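Writing my uncle's obituary, how long is too long?

hjalti_e
Jun 7, 2026
My uncle Svend Bundgaard passed last week and the family handed me the obituary (I'm the one who "writes emails for work," so there you go). The paper wants $115 for the first 10 lines and it climbs fast after that. My draft is 70 lines! He moved four times, ran the parts counter at Gesari for most of his life and had two marriages. Do I put the first wife in?

GrahamLockwood
So sorry about Svend. I'd put her in if they had kids together, and leave her out if they didn't. Run the short version in the paper with the service time and let the funeral home post the long one on their site. Ours did that for free when Mom died.

mircea_c
Sorry Graham, I don't agree on the first wife. She was part of his life, kids or no kids. My dad's notice skipped his and my aunt still brings it up. One line, "he was previously married to," and you're done.

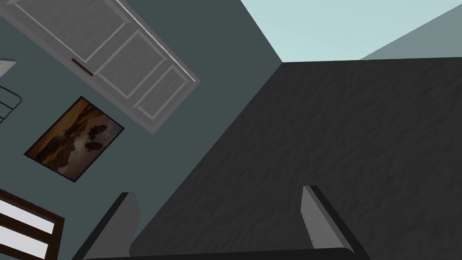
Re: how long is too long?

brynhildurT
I'm with Mircea on the wife but please call her first! Some people really don't want to be in there. And check the prices before you send anything, because we got a bill for $2,125 after my brother kept adding nephews and a second photo.

GrahamLockwood
Fair point on calling her. I still say the paper is for the service info and the stories go online.

hjalti_e
Called her tonight. She wants to be in, and she told me a story about him and a canoe that I'm adding to the long one. Down to 22 lines for the paper. Does "survived by" have to include the cousins?

mircea_c
No. "Many cousins" is fine.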